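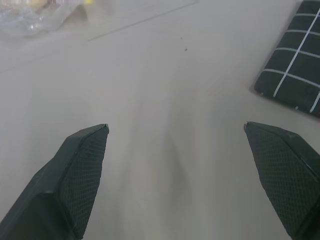

Clear the bench before you start.

Cleaning and storing pruning tools

Pruners that went into the shed dirty in fall will be stiff by spring. Most of them can be brought back in an evening with things you already have in the kitchen or garage. These are the steps I use on bypass pruners, loppers and hedge shears.

Take the tool apart first. On most pruners there is one center nut and a spring. Lay the parts down in the order they came off, left to right, and put the small ones in a jar lid. If the nut won't move, put a drop of penetrating oil on it and leave it until the next day.

Sap comes off with rubbing alcohol and an old rag. Let it soak a minute, then wipe from the back of the blade toward the edge, keeping your fingers off the edge itself. For sap that has turned black, use a plastic scraper. A steel one will mark the blade.

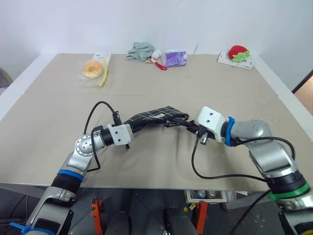

Light rust can be rubbed off with fine steel wool and a little oil. For heavier rust, stand the blade in white vinegar overnight, with the metal fully covered and the handles out of it. In the morning scrub with a stiff brush, rinse, and dry right away. I have also used Rustden, a gel you brush on. It works on upright parts where vinegar would run off, but it costs more and the smell stays in the garage for a day.

Sharpening

Only the beveled side gets sharpened. Hold the file or stone at the angle already on the blade and push in one direction, from the base to the tip. Ten strokes may be plenty on a pair that is used often. Turn the blade over and take the burr off the flat side with one light pass.

A 500 grit stone is enough for garden work. Finer stones give a nicer edge, but it won't last through a row of roses. 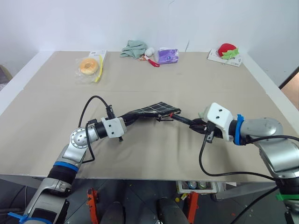 Wipe the blade with a thin coat of oil before you put it back together. Camellia oil is good, and so is plain mineral oil from the drugstore. Don't use cooking oil, which gets sticky. Tighten the center nut until the handles open without wobble, then try the cut on a piece of newspaper. If the paper folds between the blades, the nut is too loose.

Wooden handles

Sand rough spots lightly and rub in boiled linseed oil. Wait 12 hours and do a second coat if the wood still looks dry. Spread the used rags flat outdoors to dry. Linseed rags left in a heap can catch fire on their own.

Where to keep them

Hang tools off the floor, away from bags of fertilizer. Fertilizer dust pulls in damp and will rust a clean blade by June. A coffee can of sand with a little mineral oil mixed in is fine for trowels, but grit gets into the pivot of pruners, so keep those on a hook.
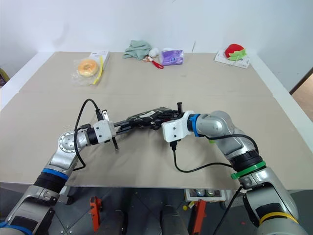 Mārtiņš Vītola: I do the same except for the vinegar. After the rinse I dip the blade in water with a spoonful of baking soda, then rinse again and dry it. Mine used to come up orange within the hour and now they don't. Also check the spring while it's off. A replacement was 2 dollars at my hardware store.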